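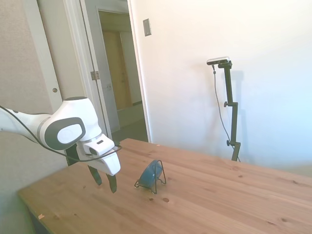

4.1 The stand as a place for one bowl

In the interviews the stand was almost never named first. When we asked the participants in Vivville and Sarnach which objects they keep on the kitchen table between meals, they spoke of the bowl, the salt, the bread board, and only later, when we asked what the bowl is resting on, of the stand. We believe this is one reason why small wire stands are missing from most household inventories, including the earlier one by Leclerc, where they are counted together with "hooks and other wire goods". In the present study we treat them as furniture of a small size. A stand of this kind reserves a place on the table, and the place remains reserved when the bowl is away.

Search this journal Advanced search Go

The 115 stands which we recorded differ in the height of the back and in the form of the feet. The commonest form is made of thin bent wire, with a loop rising at the back and two legs going forward. It was sold to hold a plate upright, and several participants still call it "the plate holder", although they have no plate in it. A small bowl does not stand upright in such a holder in the same manner as a plate. It leans, and its open side is turned partly to the person who sits at the table. Participants had different opinions about this. Some of them liked that one can see inside the bowl from the chair. Others found that the bowl looks as if it will roll out, and they moved the stand nearer to the wall.

4.2 Bowl and stand apart

During the day the bowl is often taken out and the stand is left where it was. We use the word "pair" also for this situation, provided that the two objects are on the same table and the participant says that they belong together. Figure 2 shows the distance which we call "near": the bowl can be returned without moving the stand.

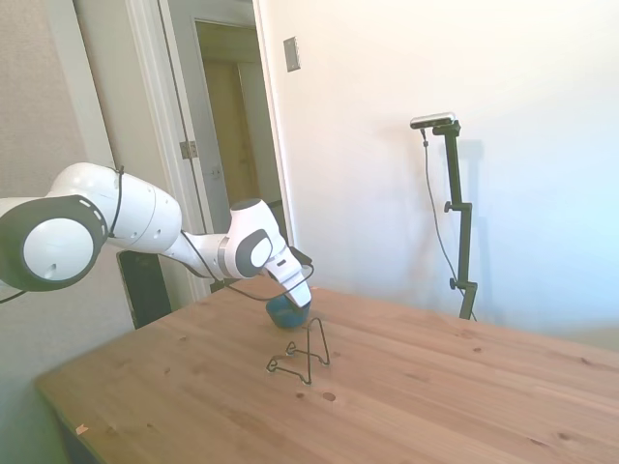 Figure 2. A small blue bowl and a black wire stand on a pine table. The stand has a tall loop at the back and small looped feet.

In 17 households the bowl had a second usual place, in most cases a shelf or the draining board. Nic Giolla (personal notes) proposed to call these households "travelling", and we have kept her term. In a travelling household the empty stand is rarely put away. One participant in Sarnach explained that she would not know where to put the bowl in the evening if the stand was in the drawer. Another kept keys on the stand until the bowl came back. We did not find a relation between the size of the kitchen and this habit, but our sample from Vivville is small and this should be checked again.

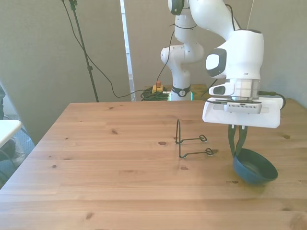
4.3 The surface under the stand

Pine tables were frequent in both towns. Thin wire feet press on a small area, and on soft wood they can leave short marks, which participants did not always separate from the natural knots of the board. For this reason Kathleen Nic Giolla and the first author looked at each table together and noted a mark only when both agreed. Tables with a cloth were left out of this part, as were the tables with the hard Gillico coating.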